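Kaltberg Releases Version 4 of Its Grube Planner for Two-Arm Workcells

KARNHAM, January – Kaltberg today released version 4 of Grube, its motion planning and task sequencing software for workcells in which two robot arms share one work area. The release adds a joint reservation model for shared space, a new grasp ranking module, and a replay tool for examining failed cycles.

Earlier versions of Grube planned each arm separately and resolved conflicts by pausing one of them. Version 4 plans both arms against a single timeline. Each planned motion reserves the volume it will sweep, including the gripper and any attached cable, and releases that volume in steps as the arm clears it. The second arm can begin its approach before the first has fully withdrawn. In Kaltberg's internal tests on tray sorting tasks, waiting time per cycle fell by 30 percent compared with version 3.

The grasp ranking module scores candidate grasps on small, irregular objects, including objects that overlap. It takes a segmented depth image as input and returns a ranked list for each arm, along with the side of the container from which the approach is clear. Tray walls are treated as collision geometry from the start of planning – version 3 checked them only after a grasp had been selected.
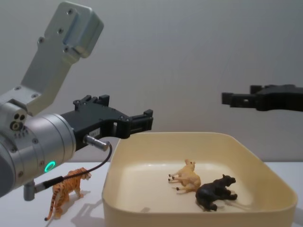

Two grippers at a tray holding two animal figurines, with a tiger figurine on the table beside it.

Kaltberg uses toy figurines as one of its standard object sets. Thin legs and tails are difficult for segmentation, and an animal lying on its side presents a very different outline from the same animal standing. The set distributed with version 4 contains 65 object models and 25 starting layouts, all of which can be loaded in simulation or reproduced on a table.

"Most of the planning failures our users sent us came from the last few centimeters above the container," said Zofia Mazurek, lead developer for Grube at Kaltberg. "We rewrote that part of the planner first, and the reservation model grew out of it."

The replay tool, named Cundon, records planner decisions with joint states and camera input. Users can step through a cycle, change a parameter, and replan from any recorded point without running the hardware.

Version 4 is available to current license holders as a standard update. Task files from version 3 load without changes, but custom collision models must be exported again.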